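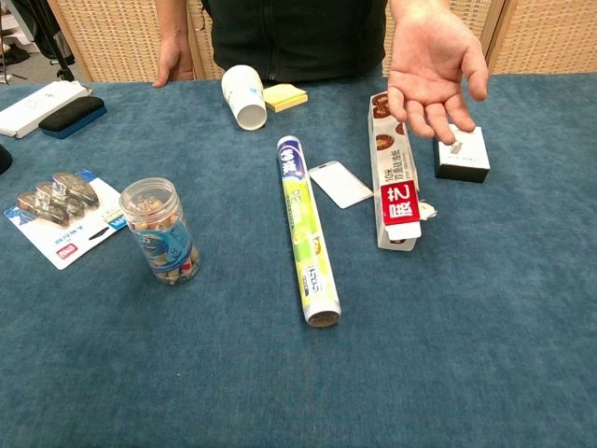

Page last changed: 2026-02-11

Week 4 notes: patching, and why it's harder than it sounds

Hi all. I've typed these up from my own scribbles, so they follow the lecture more or less in the order I gave it, with a few bits I ran out of time for. Vimala Annamalai is taking the tutorials again this term and she has her own worksheet for this topic, so bring both.

Where we left off

Last week we talked about what a vulnerability is and how one gets a number and a score. I want to start this week from the other end. You're the person looking after the machines. A supplier has just put out a fix. What do you do before lunch?

Most people in the room said "install it", and fair enough! But hang on to that answer and we'll poke at it.

Knowing what you've got

You can't patch a machine you don't know about. When I worked at Verngate (a freight company, long before I was teaching) our official list of computers had 1,331 entries on it. Then we ran a proper scan of the network and got 3,275 devices back. Printers, door controllers, old laptops in depots, a label maker with its own web server. Some of those had never had an update since the day they came out of the box, and a few were still using the password printed in the manual.

So the first job is the inventory. For each device, write down what it is, what software it runs and which version, who looks after it, and whether it can be reached from the internet. That last one matters more than students expect. If you only have time to fill in one column properly, fill in that one.

Deciding what goes first

The severity score is a starting point. It tells you how bad the flaw could be in general, and it doesn't know a thing about your network. A nasty bug on a server locked away on its own segment can sometimes wait a few days, while a middling one on your public login page can't.

The questions I'd ask, roughly in this order:

Is anyone already using this flaw to break into places?
Can an outsider get to the affected machine?
What would they reach from there?
Is there a setting we can change tonight that shuts the hole until the patch goes on?

In the exercise I gave you 70 open findings for a made-up clinic network and asked you to pick the 15 you'd fix first. Don't sort by score and take the top of the list. Several groups did that last year and left the remote access box until the end - ouch.

Testing and rolling out

Patches break things. Not often, but often enough that you want a small test group before everyone gets it. Pick machines that look like the real ones, including at least one belonging to somebody who'll ring you the minute something goes funny. Then go in stages, and write down how you'd undo each stage before you begin it.

Yevhen Maksymiv's guest talk in July will cover the rollback side using Tosonar, the update tool we have in the lab. You don't need to install anything beforehand, just have your lab login working.

Checking it worked

A tool saying "success" means the installer finished. It doesn't always mean the new version is running, especially if a restart is still pending. Scan again afterwards and compare the version numbers with your inventory. I lost a whole weekend to this once and I'm still a bit cross about it.

For next week

Read the chapter on access control and have a go at questions 2 and 5 on Vimala's worksheet. If your lab account has been locked, email me and I'll get it sorted before the tutorial.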